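바구니 하나, 세탁기 하나, 어두운 빨래 한 무더기

안녕하세요, 오랜만에 사진 갤러리로 돌아왔어요! 이번 주제는 제가 제일 좋아하고 또 제일 미루는 집안일, 빨래입니다. 드레도룸(Dredorum) 살림 갤러리를 시작하고 나서 부엌 사진은 질리도록 올렸는데 세탁기 앞 이야기는 처음이네요(저도 쓰면서 놀랐어요). 대단한 비법 같은 건 없고요, 어두운 색 옷만 따로 모아 빨 때 제가 하는 일들을 사진 사이사이에 적어 봤어요. 커피 한 잔 들고 편하게 내려 보세요.

우리 집은 색깔 옷 빨래를 일주일에 두 번 돌려요. 검은 옷과 남색 옷은 한데 모아 두었다가 같이 빠는데, 이렇게 한 지도 벌써 거의 9년이 됐어요. 처음에는 귀찮아서 흰 수건이랑 몽땅 같이 넣었다가 수건이 죄다 우중충한 회색이 되어 버렸거든요. 그 수건들은 결국 걸레로 은퇴했습니다.

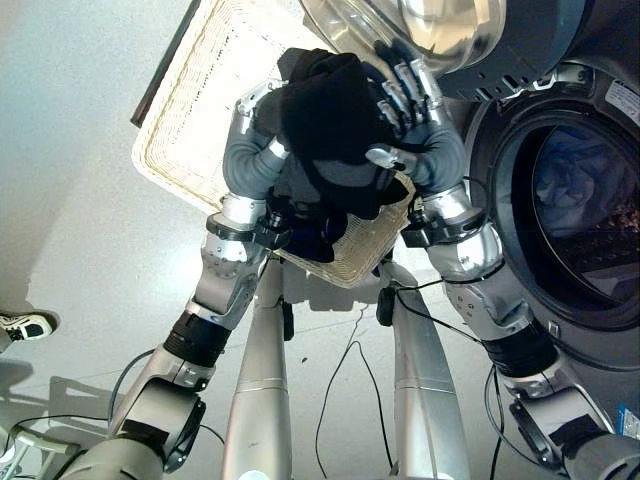 엮은 바구니 속 검은 옷과 남색 옷, 옆에는 드럼세탁기.

저는 이런 색 조합을 보면 괜히 마음이 편해져요. 밝은 바구니에 어두운 옷이 담겨 있으면 색이 또렷해서 양말 한 짝도 눈에 잘 들어오고요. 반대로 검은 플라스틱 통을 쓰던 시절에는 바닥에 깔린 검은 양말을 꼭 하나씩 빠뜨렸어요. 다 돌리고 나서 발견하면 얼마나 허탈한지! 지퍼는 올리고 단추는 풀고, 주머니는 손을 넣어서 끝까지 뒤져 봅니다. 지난 7월에는 주머니에서 영수증이 나왔는데 이미 빨린 뒤라 검은 바지에 하얀 종이 가루가 눈처럼 붙어 있었어요. 테이프로 떼느라 저녁이 다 갔죠.

진한 색 옷은 뒤집어서 찬물에, 세제는 액체로. 이게 제 방식이에요. 가루 세제를 쓰면 남색 옷에 허연 자국이 남을 때가 있어서 몇 번 속상해하다가 바꿨어요.

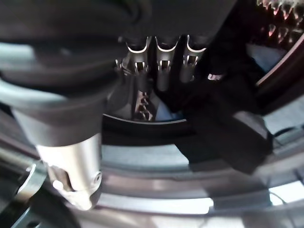
미르타 에스코바르(Mirta Escobar)
글, 갤러리 편집

세탁기 앞에서는 바구니를 어디에 두느냐도 은근히 중요하더라고요. 저는 문 바로 앞까지 바짝 가져가서 바구니를 기울이는 편이에요. 멀찍이 두고 한 벌씩 나르면 꼭 바닥에 뭘 떨어뜨려요. 그리고 바닥에 떨어진 검은 옷은 먼지란 먼지는 다 데리고 올라옵니다(어두운 옷 입으시는 분들은 제 마음 아실 거예요). 친구 호세피나 소사(Josefina Sosa)는 한 벌씩 탁탁 털어서 넣어야 덜 엉킨다고 하는데, 그 말도 맞아서 긴소매 옷만큼은 저도 털어서 넣어요.
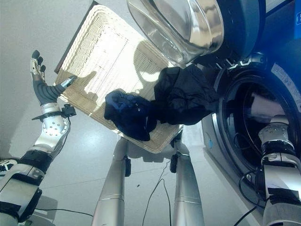
바구니 이야기 조금만 더

엮어 만든 바구니는 보기에 예쁘고 바람도 잘 통하지만 손이 좀 갑니다. 틈새에 보풀이 끼면 마른 칫솔로 결을 따라 살살 쓸어 주세요. 저는 한 달에 한 번쯤 하는데, 하고 나면 색이 한 톤 밝아진 것 같아서 혼자 뿌듯해해요. 젖은 빨래를 오래 담아 두는 것만은 피하고 있어요. 예전에 메디나 골목 가게에서 산 바구니를 그렇게 쓰다가 바닥에 얼룩이 생겨서 떠나보냈거든요. 지금도 그 바구니가 생각나요, 손잡이가 참 튼튼했는데.

고르실 때는 테두리를 꼭 손으로 만져 보세요. 가시처럼 튀어나온 올이 있으면 니트가 걸려서 올이 나가요. 도톰하게 땋은 테두리가 저는 제일 좋더라고요. 잡았을 때 손도 덜 아프고, 옷을 걸쳐 놓아도 자국이 덜 남고요.

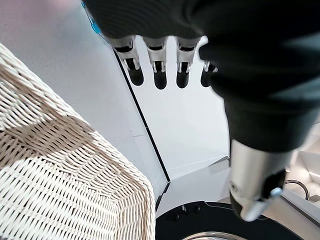

검은 옷이랑 남색 옷, 정말 같이 빨아도 괜찮아요?

여러 번 빨아서 물이 더 안 빠지는 옷이라면 저는 같이 빨아요. 새로 산 옷은 처음 두세 번은 따로 돌리고, 헹군 물에 색이 안 보이면 그때부터 한 무더기에 넣어 줍니다. 진한 청바지는 좀 더 오래 따로 빨고요.

다음 갤러리는 빨래 너는 이야기로 준비하고 있어요. 건조대 놓을 자리를 아직도 못 정해서 조금 늦어질 수도 있습니다. 여러분은 바구니 어떤 거 쓰시는지 댓글로 자랑해 주세요!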